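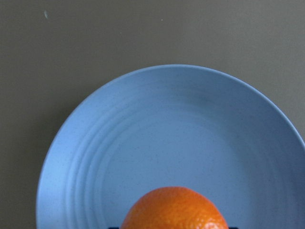
Figure 2. Wrist-camera view at the plating station: an orange on a blue plate, between the tips of the gripper.

4.2 Changes in Work at the Plating Station

The staff restaurant at Molefe serves a cold breakfast and a midday meal from a single kitchen. Before the Tistura arm was installed, fruit plates were prepared by whichever kitchen assistant was free after the bread delivery. The task had no fixed owner and did not appear on the weekly duty sheet. It was nevertheless mentioned in all 8 of our first-round interviews, most often as the part of the morning when two people could stand at the same counter and talk.

Under the new arrangement, one assistant per shift is assigned to the station. The assistant sets out plates, loads fruit and follows the wrist-camera view on a small monitor (Figure 2). In that view the fingertips enter only at the lower edge, on either side of the fruit, and much of the plate lies outside the picture. Assistants told us that they learned to judge a grasp from these two dark tips and from the position of the fruit against the rings of the plate. Several said that they still preferred to lean over and look at the counter directly, and our field notes record this on every morning we observed.

The supplier, Risura, describes the station as requiring supervision only. Our observations suggest a wider set of duties. Assistants wiped the work surface, turned plates, replaced fruit they considered too soft to be handled and decided when to pause the arm. None of these duties was listed in the training material. They were passed on by word of mouth, usually during the first hour of the Monday shift, when the incoming assistant worked beside the outgoing one.

Views of the change were mixed. Five interviewees reported less strain in the wrists and shoulders by the end of the week. Two of the same five also described the work as lonelier – the monitor faces the wall, and the person watching it stands with their back to the rest of the kitchen. A request to turn the monitor was made in May and had not been answered when our fieldwork ended.

Management at Ustetti, which holds the catering contract, had expected the time saved to go to the service counter. In practice it was absorbed by cleaning and by the extra checks described above. Pay grades were not revised. Assistants assigned to the station continued to be classed as general kitchen staff, although they alone were authorized to restart the arm after a stop. We return to the question of grading in Section 5.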